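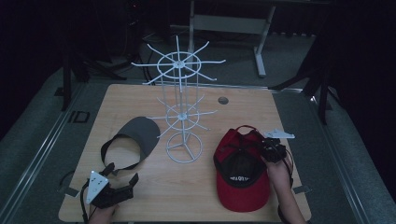 4. Putting the stand together and loading it

Right, you've got everything out of the box and checked it against the list in section 3, so we can get building. I've put up more of these hat stands than I can remember, first for my own stall at Jonley market and then for the shop, and I still do it in the same order every time. Set aside a quiet half hour. If you've ordered the big Drakalier floor model, skip to section 6, as the joints on that one are a different sort altogether.

What you need: the stand parts, the small bag of screws, a crosshead screwdriver and a soft cloth. Work on a table if you can (your knees will thank you).

4.1 Base and pole

1. Lay the base on the cloth with the rubber feet facing down. Press each foot with your thumb to see that it's properly seated. One of them always works loose in the post.

2. Stand the lower pole in the collar and turn it clockwise until it stops. Hand tight is fine for now.

3. Give the pole a gentle push from the side. A tiny bit of movement is normal at this stage. If it leans, take it out and start the thread again, slowly.

4. Tighten the grub screw in the collar. A quarter turn past snug and then stop!

CAUTION: Don't use a power driver on the grub screw. The thread is soft and it strips in a blink. I've done it twice, and a new collar (part 459) takes a week to arrive from Terngate.

4.2 The tiers

5. Slide the lower tier down the pole until it rests on the stop. The hooks should curve upwards. If they point at the floor you've got it upside down, which is easily done when you're chatting to a customer.

6. Screw on the upper pole, then drop the upper tier over it.

7. Turn the upper tier so that its hooks sit over the gaps in the lower one. The stand will work perfectly well without this step, but the hats up top won't hang over the faces of the hats below, and people do like to see what they're buying.

8. Fit the cap and spin each tier once with a finger. It should go round freely and stop without a scrape.

Note: If you hear scraping, it's nearly always a blob of coating inside the ring. Rub it away with the cloth wrapped round a pencil. Please don't oil it. Oil creeps, and it'll find the one cream felt hat you own.

4.3 Hanging your stock

9. Start with the lower tier and load opposite sides in turn, so the weight stays even.

10. Put heavier things low down. Waxed caps, winter hats with linings and anything with a big brim all go on the bottom tier.

11. Visors and light summer caps go up top. Hang visors by the strap and let the brim face outwards.

12. Keep felt and straw off the hooks if they'll be out for more than a day or two. The wire leaves a dent in the crown, and steaming it out is a miserable job. I give mine a shelf of their own.

CAUTION: The full load is 21 hats. You can squeeze more on, but the stand gets top heavy and a good draught from the door will have it over.

4.4 Where to put it

Anywhere flat, really. Thick carpet makes it wobble, so slip a board underneath if that's what you've got. Keep it out of strong sun too. My friend Haruna Imai left a row of navy caps in her window all through March and they came out striped.

Leave an arm's length clear all the way round, so people can turn the tiers without knocking the neighbouring shelf.

4.5 Looking after it

Wipe the wire with a damp cloth when it looks dusty and dry it straight afterwards. Check the grub screw once a month. I do mine on a Wednesday when the shop's dead.

Spare parts are listed in section 9. Quote order code 1674 for the full screw bag, or ask for Chiyo Sugawara on the parts desk if you only want the odd one.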